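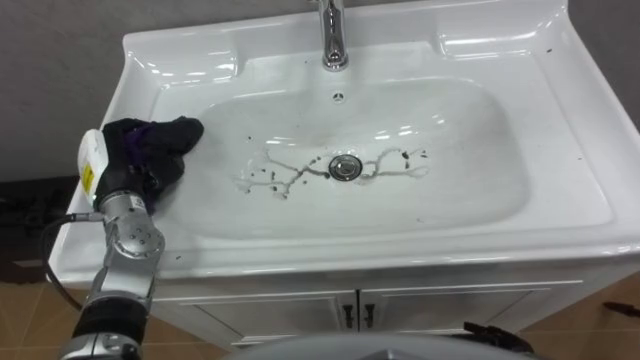
A ceramic vanity top with an integral basin, chrome faucet and overflow opening.

Vanity top

A vanity top is the horizontal surface of a bathroom washstand, together with any basin formed in or attached to it. The term covers one-piece tops, in which the basin and the surrounding deck are a single casting or firing, and assembled tops, in which a separate basin is fitted to a slab. Vanity tops are normally supported by a cabinet, a metal frame or wall brackets, and are made in standard widths to match the cabinets sold with them.

Terminology

In the plumbing trade the flat area around the basin is called the deck. The raised edge at the rear is the backsplash if it is tall enough to protect the wall and a rim or upstand if it is lower. "Integral" describes a basin that has no joint with the deck. "Drop-in" basins have a lip that rests on the deck, "undermount" basins are fixed below a cutout, and "vessel" basins stand on top of the surface. Manufacturers do not use these words in a uniform way, and a product sold as a "vanity sink" may be either a basin alone or a complete top.

History

Washstands with a loose bowl and pitcher were ordinary bedroom furniture before houses had piped water. The top was often marble or painted wood, and waste water was carried away by hand. Once supply and drain lines reached the upper floors of houses, the bowl was fixed in place and the stand moved to a separate room. Early fixed basins were hung from the wall or set on a pedestal, leaving the pipes exposed.

Cabinet-mounted basins became common in North American houses after the Second World War, when bathrooms were built with storage below the basin. Plastic laminate over particleboard was widely used for the deck, with a steel or china basin clamped into a cutout. Cast polymer tops, made from polyester resin and ground stone, later removed the joint between basin and deck. One-piece ceramic tops remained more usual in Europe, where wall-hung cabinets of shallow depth were preferred.

Materials

Vitreous china and fireclay are the two main ceramic materials. Vitreous china is dense, absorbs very little water and takes a smooth glaze, but it shrinks and can distort in the kiln, which limits the width of a one-piece top. Fireclay is coarser and heavier. It keeps its shape better in large sections and is often chosen for wide tops with flat decks.

Cast polymer tops are sold as cultured marble or cultured onyx. The surface is a thin gel coat, which can be polished but may craze around the drain after repeated changes of temperature. Solid surface material has the same composition through its full thickness, so scratches can be sanded out. Natural stone and engineered quartz are used as slabs with separate basins. Granite and marble are usually sealed, while engineered quartz is not.

Manufacture of ceramic tops

Ceramic tops are formed by casting liquid clay, called slip, in plaster or porous resin molds. The mold draws water from the slip until a wall of the required thickness has built up. Excess slip is drained from hollow sections. The casting is removed, trimmed, dried under controlled humidity, sprayed with glaze and fired.

The Bindthorpe works of the Pritard company is a typical medium-sized plant. It lists 14 vanity top patterns and casts them in batches of 494 pieces, each batch using molds of a single width. Pieces with warped decks are refired where the fault is slight and otherwise crushed for use as filler. Pritard's Nasitz range, introduced in July, has a deck that extends farther at the front than earlier patterns and is supplied in fireclay only.

Dimensions and openings

In the United States, widths are generally stated in whole inches. A 30-inch top is a common size for a single basin in a small bathroom. The top is usually made slightly wider and deeper than the cabinet beneath it.

Faucet openings are arranged in three main patterns. A single opening accepts a one-piece faucet. A centerset pattern has outer openings four inches apart, and a widespread pattern is commonly eight inches or more between outer openings. The drain opening is sized for a standard pop-up or grid assembly.

Many basins include an overflow, a passage that leads from an opening high in the basin wall to the drain body below the stopper. It limits the water level when the drain is closed and also admits air as the basin empties. A drain fitted to such a basin must have side openings that line up with the passage.

Installation

The cabinet is leveled and fixed to the wall before the top is placed. Ceramic tops are bedded on silicone sealant, and hard adhesives are avoided because they transmit cabinet movement to the glaze. Faucet and drain fittings are commonly attached before the top is lowered into position. The joint with the wall is sealed last.

Testing

Laboratory tests cover water absorption, resistance to crazing, overflow capacity and load on the front edge. The Heydari cycle, used in-house by Pritard, alternates hot and cold water in the basin for 2,000 repetitions, after which the glaze is stained with dye and inspected for cracks.

See also

Backsplash
Pedestal sink
Trap (plumbing)
Vitreous china

Page last edited 23/10/2024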